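From: Vojtěch Vávra
To: placements-list
Date: 2/28/23
Subject: Re: [placements] Paid placements for second-years - who's in?

Jae-hoon Ham wrote:

> Hi all,
>
> Trernow have come back to us and they're willing to take second-year
> students for a June block, paid at their normal casual rate. Same
> with Paulík, though they've only got room for 2. Before I go any
> further I'd like to know which departments want in, and whether
> anyone has a learning agreement we can borrow. Ours was written for
> final-years and runs to 30 pages. No student is going to read that
> and I'm not sure I have.
>
> Also, do we let students find their own host, or is it only the
> organisations on our list?
>
> Jae-hoon

Jae-hoon, this is brilliant news, and yes, count the Sotstead campus in! I've been hoping Trernow would come around on the pay question ever since the last lot of students came back raving about the work and grumbling (fairly) about the bus fares.

I'll take your two questions in the wrong order.

On students finding their own host, I'd say let them. We opened it up at Sotstead last year and some of the best placements were ones I would never have thought to ring up. One of our geography students got herself into the map room at Fonby just by writing them a nice letter, and they've already asked if we've got anyone else like her. The only rule we kept was that the host had to pay and had to name a supervisor before the student started. We had a couple of disappointed people over the pay rule, but we helped them look elsewhere and both got something.

On the learning agreement, you're welcome to ours. It's four pages, and one of those is the signatures. I'll send the file to you directly because the list strips attachments, but the guts of it are pasted underneath so everyone can have a look. Please pinch whatever you like and change the colour of the headings, I know they're awful in print.

WHAT THE STUDENT AGREES TO

Turn up for the hours on page one, keep a short weekly log (half a page is plenty, dot points are fine), and tell both the supervisor and the placement office if something isn't working. We ask for one longer piece at the end, in whatever form suits the work. Last year we had reports, a set of training slides, a podcast and a very good recipe-style guide to cleaning survey data. 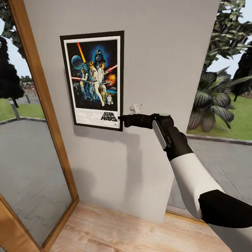
WHAT THE HOST AGREES TO

Pay at or above the casual rate, on the same day as other staff. A named supervisor, plus a second name for when the first one is on leave. A proper conversation at the halfway point - we give them a one-page form for this, and most of them end up liking it more than the students do. No student to be left on the front desk for the whole block, unless the front desk is what they signed up for.

WHAT WE AGREE TO

One visit or call in the first fortnight, a reply to any email within two working days, and marks back before the next semester's enrolment closes. I'll be honest that we missed that last one for a few people, so this year I've put the marking in my own calendar and blocked it out.

For anyone wondering about numbers, we sent the call to 3486 students across the three faculties and 234 put in an expression of interest. I was thrilled with that! Far more than we had places for, obviously, which is why I'm so keen on the Trernow offer. If Paulík can only take two, could we ask them for people with some Czech? I can think of several here who'd jump at it, and I'm happy to write to them in Czech myself if that helps things along.

A couple of things I'd love other people's thoughts on:

- Does anyone's insurance cover students who work partly from home? Ours does, but only after a phone call and a form I've now filled in so often I can recite it.
- Has anybody tried splitting a block between two hosts? One of our chemistry students has asked and I don't see why not, but I'd like to hear from someone who's done it.
- Jae-hoon, do Trernow want CVs in one bundle or as they come in?

I can run a short phone hook-up for new coordinators if there's interest. Just reply to me off list and I'll find a time that suits the west as well.

Cheers, and well done again for getting this over the line,

Vojtěch

Vojtěch Vávra
Placements and Work-Integrated Learning
Sotstead campus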